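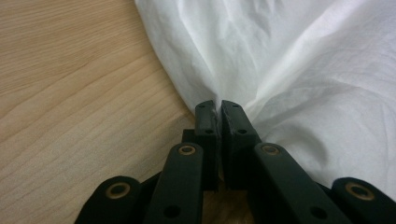 木目の面に広がる白い布

サイト内検索 キーワードを入力 検索

Clonbridge校、10月の募金ウォークで記録と集金の方式を変更

2023年6月26日
読了時間 9分

Clonbridge校は、10月に実施する校内募金ウォークについて、参加登録、通過記録、寄付金の集計の各手順を改めると発表した。従来は学級ごとに紙の台帳を作成し、行事の終了後に事務室が転記していた。今回からは登録システム「Gurkier」を用い、申込みから入金確認までを同一の参加番号で管理する。紙の台帳は廃止せず、通信障害に備えた予備記録として残す。

募金ウォークは、生徒が家族や近隣の住民から寄付の申し出を受け、決められた経路を歩いた実績に応じて寄付額が確定する行事である。企画と当日の運営は生徒会が行い、会計と安全管理は学校側が所管する。この分担は変わらない。生徒会は経路の区分、案内の文面、当日の掲示を担当し、金銭の受け渡しには関与しない。

対象は全37学級で、参加は任意とする。参加しない生徒は同じ時間帯に校内で通常の自習を行う。出欠の扱いに差はなく、寄付の申し出を得られなかった生徒も歩行に参加できる。申込みの際に寄付者の登録を必須とする案も検討されたが、採用されなかった。

変更の契機となったのは、前回の集計で生じた差異である。学級台帳に記載された申し出額の合計と、実際の入金額の合計が一致せず、照合に時間を要した。学校の説明によれば、差異の大半は記載方法の不統一によるものだった。区間ごとの単価を記した台帳と、完歩した場合の総額を記した台帳が混在しており、途中で歩行を終えた生徒の分について換算の基準がなかった。同一の寄付者が兄弟姉妹のそれぞれに申し出た場合の扱いも、学級によって異なっていた。

新方式では、申し出の形式を「定額」と「区間単価」に分け、登録時にいずれかを選択する。定額の場合は、歩行した区間の数にかかわらず申し出額がそのまま確定する。区間単価の場合は、単価に通過記録の数を乗じた額が確定額となる。寄付者は区間単価に上限額を設定することができ、上限を超えた部分は自動的に切り捨てられる。登録後の形式の変更は、受付期間内に限って認める。期間を過ぎてからの変更は、寄付者本人が書面で事務室に申し出る必要がある。

経路は長短の2種類を設ける。いずれも学校の正門を起点および終点とし、Bovonthorpe方面へ向かう歩道を共通区間として使用する。長い経路は共通区間の先で用水路沿いの道に入り、旧貨物線跡の遊歩道を経由して戻る。短い経路は共通区間の終端で折り返し、校庭の外周路を通って正門に至る。低学年の生徒には短い経路を推奨するが、学年による制限は設けない。経路の選択は申込み時に行い、当日の変更は出発前であれば受け付ける。

確認地点は、両経路を合わせて9か所に置く。共通区間の確認地点は往路と復路で兼用するため、通過の方向を区別して記録する。生徒は参加番号を印字した札を携行し、各地点の係が番号を読み取る。読み取りには学校が保有する携帯端末を使用し、生徒個人の端末は用いない。札は首から下げる形とし、紛失した場合は最寄りの確認地点で仮番号を交付する。仮番号の記録は、帰校後に元の番号へ統合する。

通信の状態が不安定な地点では、端末に記録を一時保存し、接続が回復した時点で送信する。用水路沿いの一部では、事前の確認で接続が途切れることが判明している。同じ番号が短時間に続けて読み取られた場合、システムは先の記録のみを有効とし、後の記録を保留扱いにする。保留となった記録は削除されず、集計の際に予備の紙記録と照合したうえで採否を決める。

学校は今月、新方式の試行を校庭の外周路で行った。試行には155人が参加し、札の読み取り、仮番号の交付、通信を切断した状態での一時保存を順に確認した。読み取り自体に大きな支障はなかったが、集団が同時に到着した際に列が生じ、後方の生徒が読み取りを受けずに通過した例があった。これを受けて、確認地点の手前に誘導線を設け、読み取りを終えた生徒だけが次の区間へ進む配置に改める。出発も一斉ではなく、学級単位で間隔を空けて行う。

試行ではこのほか、札の印字が折り目で読み取れなくなる不具合も報告された。札は薄い紙を二つ折りにしたもので、番号の位置が折り目に近かった。本番用の札では番号を上部に移し、同じ番号を裏面にも印字する。読み取りができない場合に備え、係が番号を手で入力する画面も追加する。手入力の記録には識別用の符号が付き、集計時に区別できる。

当日の本部は、校内のKleinschmidt棟に置く。同棟の1階を記録の集約、救護、遺失物の受付に充て、保護者の待機場所は隣接する食堂とする。同棟は通常、音楽と演劇の授業に使用されており、当日の該当授業は別教室に振り替える。搬入口の前は救護用の車両が使用するため、終日駐車できない。保護者の車両は校庭北側の臨時区画に誘導する。区画の入口は出発の時間帯に閉鎖し、最後の学級が正門を出た後に開放する。

寄付金の納入方法も変更する。これまでは生徒が封筒で現金を持参する形を基本としていたが、新方式では寄付者による直接の振込みを原則とする。確定額は行事の終了後に集計され、寄付者ごとの通知書に記載される。通知書には生徒の氏名を載せず、参加番号のみを記す。振込みの際に参加番号を入力することで、入金と申し出が対応づけられる。番号の入力がない入金は未照合として別に管理し、照合が済むまで集計に含めない。

現金による納入も引き続き受け付けるが、受付窓口は事務室に限る。学級担任は現金を預からない。窓口では金額を確認したうえで受領書を発行し、控えを保管する。硬貨のみの納入については、受付時間を昼休みの前半に限定する。生徒が現金を校内で長時間所持することを避けるため、登校後すみやかに納入するよう案内する。

個人情報の取扱いについて、学校は保護者向けの通知で保存項目を示した。Gurkierに登録するのは、生徒の参加番号と学級、選択した経路、寄付者の連絡先、申し出の形式と金額である。健康上の配慮事項は登録せず、従来どおり保健室が別の書類で管理する。確認地点の係が閲覧できるのは参加番号と経路に限られ、寄付額は表示されない。学級別や個人別の寄付額の順位も公表しない。寄付者の連絡先は、会計報告の確定後に削除する。

生徒会は、学級間の競争を促す掲示を今回から取りやめる。過去の行事では、学級ごとの申し出額を棒グラフにして廊下に掲示していた。今回は全校の合計のみを、会計報告の確定後に掲示する。表彰の対象も寄付額から切り離し、案内図の図案や沿道の清掃への協力など、運営への参加を基準とする。清掃は経路の下見と合わせて行い、使用する袋と手袋は学校が用意する。

寄付先の選定は、例年と同様に生徒の投票による。候補は各学級からの推薦をもとに生徒会がまとめ、学校が団体の活動状況と受入れ手続きを確認したうえで確定する。投票は新学期の開始後に校内で行い、結果は募金ウォークの参加受付と同時に公表する。学校は、投票の前に特定の団体への寄付を前提とした勧誘を行わないよう求めている。寄付先への送金は、未照合の入金を除いた確定分から行い、残りは照合が済み次第、追加で送金する。

運営費は寄付金から差し引かない。札の印刷、飲料水、誘導用の資材にかかる費用は、学校の行事費で賄う。端末は既存のものを転用するため、新規の購入はない。Gurkierの利用にかかる費用も行事費に含める。学校は、寄付金と運営費を別の勘定で処理し、会計報告にもそれぞれの合計を記載するとしている。

安全面では、道路を横断する箇所に教職員を配置し、生徒の係だけで誘導を行う地点を設けない。遊歩道の出口は見通しが悪いため、横断の前に一時停止の位置を路面に表示する。表示には水で落とせる塗料を使用し、行事の終了後に除去する。参加者は歩行に適した靴を着用し、飲料水と雨具を携行する。イヤホンの使用は経路全体で認めない。体調不良により途中で歩行を終える場合は、直近の確認地点で番号を記録し、係の指示に従って待機する。その時点までの区間は有効な実績として扱う。

荒天時の取扱いは、当日の早朝に判断する。中止の場合は予備日に順延し、予備日も実施できないときは、屋外の歩行を行わない。その場合、定額の申し出は寄付者の意思を改めて確認したうえで受け入れ、区間単価の申し出は失効とする。途中で中断した場合は、中断の時刻までに記録された区間を基に確定額を算出する。

参加の申込みは、新学期の開始後に配布する案内から受け付ける。案内には登録手順、経路図、寄付者向けの説明書を同封する。自宅に通信環境のない家庭には紙の申込書を用意し、事務室が代理で登録する。案内の翻訳版を希望する家庭は、夏季休業の前に学級担任へ申し出る。

経路図の暫定版は、Kleinschmidt棟の入口に掲示されている。道路管理者との協議により共通区間の一部が変わる可能性があり、確定版は参加受付の開始までに差し替える。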